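3.2 Color words in the family letters

Of the 2,787 letters kept at Kovberg, 557 mention a color, and red turns up far more than we had dared to hope.

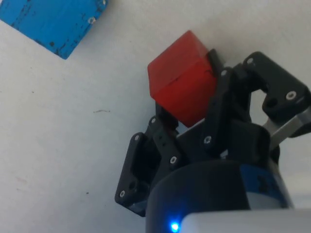
Page last changed: October

Blue comes second — mostly for doors and winter coats — and writers from Vusta seem to have been especially fond of it. We read 11 of these letters aloud together, slowly and with great pleasure.
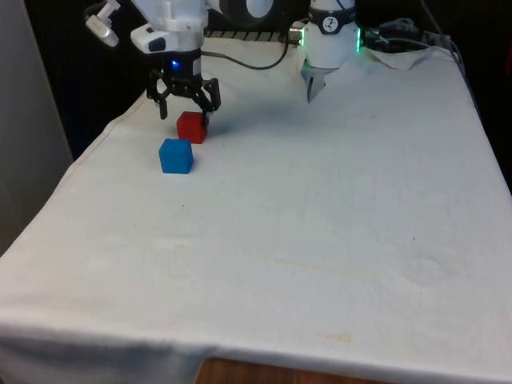
Figure 2. A red cube on a white cloth.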